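Been reading up on Arlo Kowalczyk again tonight, so settle in, this will run to a few posts. He pitched 4 games in the big leagues and I think about him more than I do most All-Stars.

He came up in April, straight from the Hadberg bullpen, after 527 innings in the minors. All those bus rides! His manager at Hadberg, Benedikt Engelhardt, drove him to the airport himself and (the way Arlo told it) talked about bunt coverage the entire way.

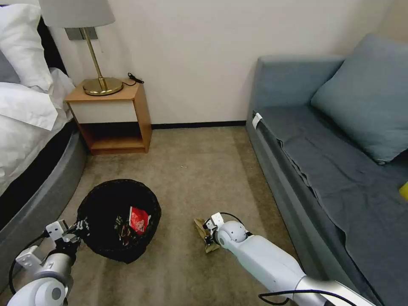 So how did he do in that first game? He walked the leadoff man on four pitches, then got a double play and a lazy fly to left, and he was back on the bench before his parents had found their seats.

The other three outings were rougher, I'm sorry to say. He threw 76 pitches in the last one, which is a lot to ask of a reliever, and he was sent down the next morning and never got the call again. 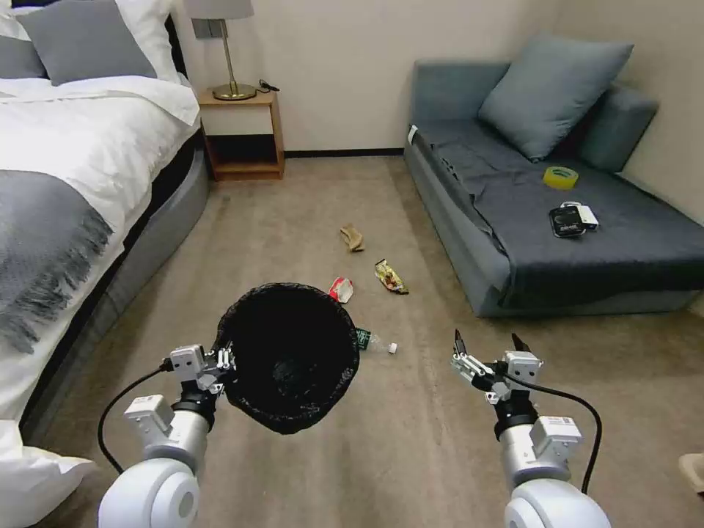 Wastebasket and some litter on the carpet.

He kept at it, though - 14 seasons as a pro all told, the last couple of them in Lutesska, where he picked up a slow curve and a whole second set of fans. I have a ticket stub from that park and I wouldn't trade it for much.

If any of you saw him pitch at Hadberg, please write to me. I'd love to know what that crowd sounded like when he came in from the pen, and whether the old scoreboard was still working then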